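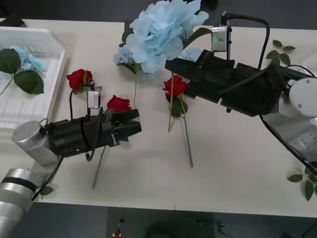

Elvia Lozano wrote in to say that fake flowers are fake flowers, that any guest who gets close enough to check a petal has been invited too often, and that we should just list the price and stop fussing.

Fair enough, Elvia, but we sell these things and we still fuss. The set is the Biltoncombe mixed stems from Gresex: red roses and pale blue hydrangeas, catalog number 1409.

Posted 25 January 2026 by the Sosance shop desk

The Gresex leaflet says "indistinguishable from fresh." We don't believe that about any fabric flower and we don't believe it about this one. Across a dining room, sure. At arm's length the weave shows on the big petals, and strong light from the side makes it worse. If you want a rose for a desk where you'll be staring at it all day, think about whether a grid of threads is going to bother you. It bothers me.

The shape is better than I expected. The rose is a half-open garden type with an uneven, wavy edge to the outer petals, so it doesn't have that tight supermarket bud look. Look each one over when it arrives. Small nicks and loose threads happen with this kind of fabric, and a pair of sharp nail scissors will take care of a thread. Pulling it won't.

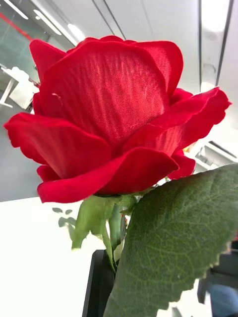

Color is the other thing to settle before you order. The red is a full crimson and it doesn't apologize for itself. Against a white wall it can look hard. In a plain black holder it does fine, and that would be my pick over clear glass, where you get a view of bare stems and no water. The holder is not part of the set, whatever the old listing said.

Leaves first, flowers second, if you ask me. The rose leaves are broad, with saw-toothed edges and veins you can see, and they hide a lot. Turn them so they cover the spot under the bloom where the sepals are. Those are a lighter, thinner green fabric and they tend to droop.

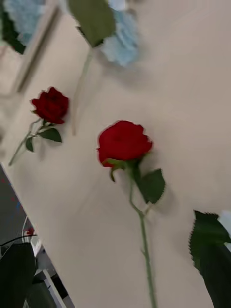
As for the hydrangeas, "cloud blue" on the leaflet is a pale powder blue, paler than most people picture. The heads are wide and the stems are thin, so I wouldn't trust one upright in a wide-mouthed vase. Use a narrow neck or pack the base. The rose stems have little thorn-like bumps on them, a nice touch that I'd happily trade for a lower price.

Gresex also claims the set "never needs care." Dust says otherwise. We left a set out in the Workneh Street window from April and brushed it every 2 weeks, and the hydrangeas took 3 times as long as the roses because of all the ruffles. Use a soft dry brush. Don't wash them, and don't bother with the scented spray.

Returns are accepted if the stems haven't been cut or bent.

Contact the Sosance shop desk | © 2026 Sosance | Back to top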